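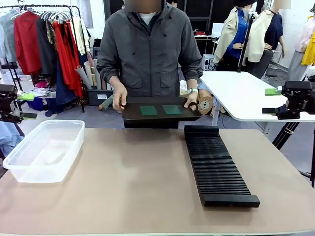
Tray with the two green pads, slotted rack set out on the table

Hi all,

Okay, answering the table question first and then the rest, sorry if I ramble (long session, too much iced tea).

On June 21, 2020 someone on the Fallumell list wrote:
> Quick one from those of us who missed May. Are we still doing the
> rack task for the Mirzaei round, or did it get swapped for the
> folding one? And does the rack have to sit square to the table?
> Our practice one at home is square and I'd hate to have to redo
> everything. Also, how many runs do we have logged now?

Yes, still the rack task! Folding is off until fall at the earliest. I know a few of you were looking forward to it, me included, but we only just got decent at slots and I don't want to start over with cloth.

And no, it doesn't have to be square. The Mesard rules only say the whole rack has to be within reach of both arms, so we've been setting it at a bit of an angle and changing the angle between sets. My advice is to knock your home rack crooked and see what your code does. Mine got very upset the first time, and it took me two evenings to find out I'd hard-coded a number I swore I hadn't.

Runs: we're at 1084 in the log, 143 of them on the green sheets. I'd love another 20 on green before we send anything to Gevesthorpe. They're a pain! The sheet is see-through enough that my edge finder loses the top of it and then confidently picks the table instead. If anyone has a filter that handles this, please send it, even if it's ugly.

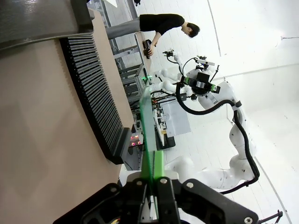

Wrist camera view, green sheet in the gripper

You get the idea about the edge. Down by the fingers it's a nice solid green, then higher up it goes pale, and that's the part that has to find the slot. I've been cropping to the lower bit and guessing the rest from the sheet length, which works okay if the grip is straight and is hopeless if it isn't.

One more thing, the wrist view comes in sideways. Rotate it before you label anything, or at least write in the notes that you didn't. I relabeled 10 clips last week for exactly that reason and I was not gracious about it.

Send me your session times when you can, evenings are filling up fast.

Talk soon!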